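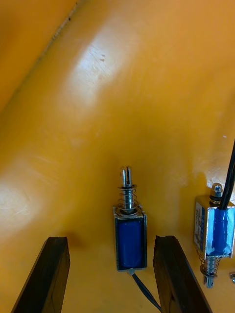
# The Glare Problem

The planner had refused the same grasp 14 times before Hajnalka Virág took her coat off.

She read the log standing up. The target was a solenoid on an orange surface, and each time the perception node had found it, lost it, and found it again a little to the left. The planner would not commit to a pose that moved. She had written that rule herself, in June, and she still thought it was right.

"It's the shine," Judit Szénási said from the other desk. "The depth goes to pieces and the pose goes with it."

"Then mask the shine."

"I did. Now it masks the metal too."

They had been at Nandcombe long enough to have this argument without looking up. The stack was called Lungu, after a village one of the founders came from, and it had 491 open tickets. Ticket 2426 was theirs.

Hajnalka sat down and opened the pose filter. It averaged everything it was given, good or bad. She changed it to weigh each reading by how well the depth agreed with the outline – a small edit, most of it deleting. Judit read it over her shoulder and asked for a higher threshold. They settled on 700 and ran it against the recordings.
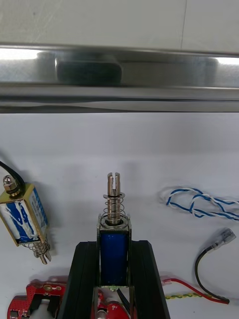
*Solenoid between the fingers, plunger up.*

"Log it as a hold," Judit said.

Hajnalka logged it. The estimate on her screen sat still, a green line with hardly any wobble in it. She had expected to feel more than she did. Mostly she wanted soup.

At half past seven the controller threw a force warning on the next job, a cable, and they both rolled their chairs over to look. The limit had been copied from the solenoid settings, and a cable gives when you squeeze it. Judit made a separate profile and named it "soft." Hajnalka renamed it "cable_grip," and Judit let her.

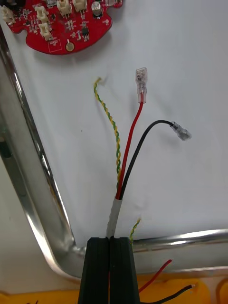
"Why does it need its own profile?"

"The controller waits for a firm stop before it calls a grasp good, and a cable doesn't give it one."

Hajnalka typed that into the ticket more or less as Judit had said it. Then she closed 2426, opened a new one for the cable, and put both their names on it.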